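1/ 最近在做 Prarnow 旧厂房改住宅的地面部分，记几条关于微水泥的施工要点。面积不大，问题集中在基层。

2/ 原地面是老混凝土，局部有机油渗入。油渍不处理，底涂附着力必然不够。做法：先打磨，再用碱性清洗剂刷洗，清水冲净，晾干后做拉拔测试。不合格的区域直接剔除重补。

3/ 含水率。厂房底层没有防潮层，梅雨季前后读数差别很大。我们把底涂安排在 9 月，之前先做环氧隔潮。隔潮层表面撒石英砂，否则后一道挂不住。

4/ 裂缝分两类处理。静止裂缝开槽、灌缝、贴网格布。活动裂缝不要硬封，按原位置留分格缝，填弹性密封胶。把活动裂缝盖在微水泥下面，一个采暖季就会反映到表面。

5/ 材料比了 Arnilell 和 Greketti 两家。前者骨料偏粗，抹纹明显，适合大面；后者细，收光快，可操作时间短，两个人接不上茬就会留印。最后客厅用前者，卫生间用后者。

6/ 厚度：粗料 2 道，面料 1 道，成品 3 毫米。不建议再加厚，单道过厚容易龟裂。每道之间打磨、吸尘，粉尘没吸净等于多了一层隔离剂。

7/ 罩面用双组分聚氨酯，哑光。高光会把基层的不平全部放大，侧窗进光时尤其明显。罩面完成后不要马上铺保护膜，闷住会发白。养护期内不拖水，不放家具。

8/ 地暖。施工前完成一次完整的升降温，关闭后再做底涂。完工后缓慢升温，不能一次开到设定值。Flanagan 那个项目返工，原因就是这一步省了。

9/ 与砖墙交接处不做踢脚线的话，预留缝隙，用金属收边条。老砖墙面掉粉，先刷渗透型固化剂再收口，顺序反了会污染地面。

10/ 报价时把基层处理单列。42 平米的样板间，基层工时比面层多。下一条线写钢梁防火涂料的外露做法。

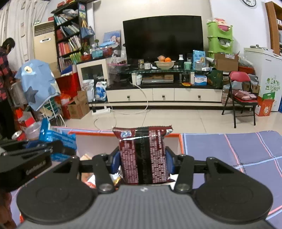 深红色包装袋，背面。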